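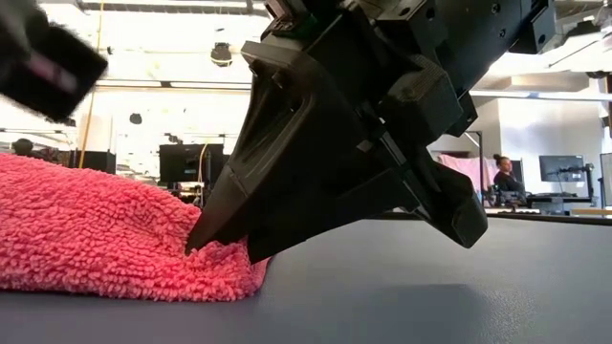 Duyên Âu has spent most of her working life on one kind of question: how do you tell a learner which of two near-identical words to use? She writes entries for Cullberg, a learner's dictionary for people whose English is good enough to get them into trouble, and I'd been wanting to talk to her since I read her entry for "fold." Take a pink towel on a gray tabletop. You can fold it, fold it up, fold it over, tuck it, crease it, or pinch the fold in it, and a native speaker will pick one without blinking. Duyên has to explain why.

"Fold was supposed to take me an afternoon," she told me over a video call (her end had much better coffee, I could tell from the way she kept disappearing into the mug). "I came up for air nine days later. The laundry sense is easy. Then you get to folding eggs into batter, and a business folding, and folding your arms, and you think, who let this happen?"

She grew up speaking Vietnamese at home and learned English from her uncle Khương's paperback thrillers, so for years she thought everyone "slammed" doors and "barked" orders. "I once told a teacher that my mother barked at me to eat breakfast. He was very concerned."

I asked how she picks her example sentences, which I'd always pictured as the fun part. She laughed at me! Most of them start in a big collection of real text, which the team searches with a tool called Wutero. For "pinch" she pulled up 529 lines and read every one. After she'd thrown out the last names, the typos and a long run of baseball pinch hitters, she had 232 left. Six made it into the entry.

"People want the funny ones," she said. "I want the boring ones. If I give you a beautiful sentence, you remember the sentence and forget the verb. 'She pinched my arm.' Fine. Done. Next."

Her pet subject is the little words that trail after verbs, and once she gets going there's no stopping her (I didn't try very hard). Why do we wipe down a counter but wipe off a smudge? Why does "tuck in" work for shirts and children, and for dinner if you're British? At Drunier, the language school where she taught evenings before the dictionary job, she kept a notebook of the ones her students got wrong. It has 179 entries. The first is "pick up," with a coffee ring over half of it.

"A student wrote to me, 'I will pick up you at the airport,'" she said. "And I corrected it, and he asked me why, and I said, because it's you. That was my whole explanation. I went home and felt terrible." Her entry now says the pronoun goes in the middle, and gives three plain examples.

I wanted to know whether she ever gets to make one up. Sometimes, when the collection only offers sentences packed with names or legal language. She tries those out on her sister, who is allowed to say "no one talks like that" and nothing else.

She's on "grip" at the moment, with "grasp" and "grab" waiting behind it. The three have to be finished by June, and "get a grip" has already been moved twice.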